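Kokex puts its free tier on a diet

Kokex, the streaming app that has kept many a living room quiet through a wet half-term, is to stop letting people watch old television for nothing. Or rather, it will let them watch two episodes a day for nothing, after which a cheerful animated otter will ask for money.

The change arrives in March on phones and tablets, with smart TVs to follow when the smart TV version stops crashing. Paying customers keep the full library of 2000 programmes, a good share of which are the same quiz show with different curtains.

"We've listened to our viewers," said Daiane Barros, head of product, in a note posted on the app's help pages. The viewers, to judge by the 500 replies underneath, would like to know which ones.

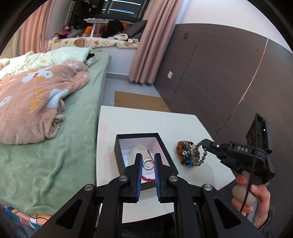

A silver hoop held at or near the fingertips of a gripper, over a box with a pouch inside.

Downloads will change too. Free users could previously save whatever they liked for a train journey, and saved episodes stayed put until deleted. From March they will vanish on a Friday night, whether or not you have reached the end of them. Kokex calls this "a fresher shelf".

Terence Bloxham, who runs a fan forum for lost children's serials, has already moved his weekly watch-along to rival app Trilard. Trilard has fewer cartoons and a search box that treats every spelling as a personal insult, but it doesn't yet have an otter. He reckons half his regulars will follow him and the other half will forget their passwords.

Anyone who signed up before the announcement gets a month of the paid version at no charge — provided they hand over their card details first. The offer is in the settings menu, under Account, then More, then More again.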